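Teaching by demonstration (robotics) 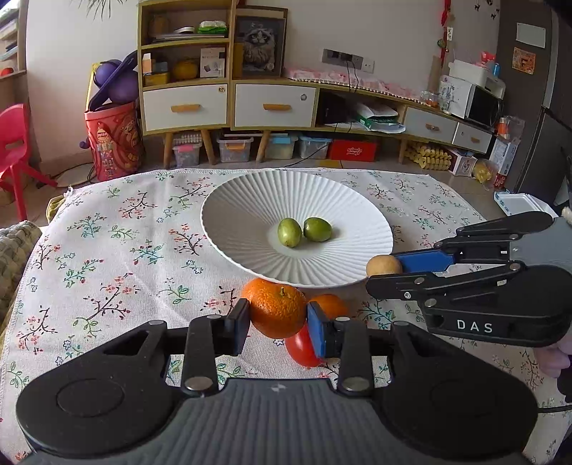 Teaching by demonstration is a family of methods in which a robot is given a task by having a person perform it, as opposed to having a person write it down in code. The person may move the robot's own arm, steer it from a distance, or leave the robot out altogether and do the job with a copy of its gripper held in the hand. The recordings are then used to train a control program, usually called a policy, which is expected to do the same thing when no one is holding it.

The approach is also known as imitation learning, although strictly speaking that name belongs to the training and not to the teaching. The distinction is observed carefully in papers and hardly at all in laboratories.

Background

Early industrial arms were taught by leading them through a series of positions and pressing a button at each one. The arm then repeated the positions exactly, for years if need be, and with complete indifference to whether the part was still there. This served well enough for welding and paint spraying. It served poorly for anything soft, round or liable to be put down in a slightly different place by a member of the household.

Learning from many demonstrations was proposed as the remedy. A policy trained on varied examples may respond to what its camera sees, and so cope with a plate that has moved a little to the left. How far to the left remains a matter of active research.

Methods

Guiding by hand. The teacher takes hold of the arm and pushes it through the motion, a practice called kinesthetic teaching. It needs no extra equipment and gives the teacher a direct sense of what the arm can reach. It also tends to put the teacher's own sleeves in the recording, and large arms are tiring to push.

Remote control. The teacher works a second device, which may be a smaller matching arm, a pair of handheld controllers or a joystick, and the robot follows. Every recorded motion is by definition one the robot can make. The drawback is that the teacher often cannot feel what the robot is touching, a fact first discovered by most newcomers with a ripe tomato.

Hand-held grippers. The teacher carries a gripper with a camera fixed to it and performs the task directly. Two may be used together, one in each hand, for work such as passing an object across or steadying a dish. Because no arm is present, recording can take place in kitchens, offices and spare rooms, among whatever the occupants happen to own. The clutter is considered useful, since a policy that has seen only bare laboratory benches may be badly shaken by a patterned tablecloth.

Typical tasks

Tasks are chosen to be dull for a person and difficult for a machine, a category that covers most housework. Moving fruit to or from a plate is a common first exercise. Fruit varies in size, rolls when nudged and bruises when squeezed, and it can be bought almost anywhere. Oranges are generally regarded as forgiving. Small oval fruit is not, as it offers the fingers very little to close on and a shallow plate gives it plenty of room to wander.

The Ferdale protocol, a set of working rules for tabletop recording, asks for 400 demonstrations of each task, with the objects set out afresh between attempts. It also limits each teacher to sessions of some 10 minutes, after which, the authors note, people begin to throw things. A revision dated 18 July 2026 clarified that a dropped object should be left in the recording if the teacher picks it up again, and that remarks made while doing so need not be transcribed.

Quality of demonstrations

A policy learns habits as readily as skills. If the teacher hesitates before every grasp, so will the robot — and it will do so with no idea why. The Plarkow group compared recordings from practised and unpractised teachers and found the practised ones faster and smoother, but short of examples in which anything went wrong. Policies trained on them alone did well until the first slip, and then stood over the table in apparent thought.

The usual answer is to mix the two, or to record corrections separately. In the Christodoulou scheme the teacher begins some demonstrations from a deliberately poor position, such as a half-closed gripper beside the object, and recovers from there. Teachers are reported to find this easier than doing the task properly.

Criticism

Critics point out that the method is expensive in human time, and that a person who has moved the same orange several hundred times might reasonably ask which of the parties is being automated. Supporters reply that recordings can be shared between projects. In practice, differences in grippers, camera placement and file formats have kept sharing modest. The Bresden archive, opened in June to address the problem, accepts recordings in 2 formats, which cannot at present be converted into each other.

See also

Imitation learning
Kinesthetic teaching
Remote manipulation
Robot gripper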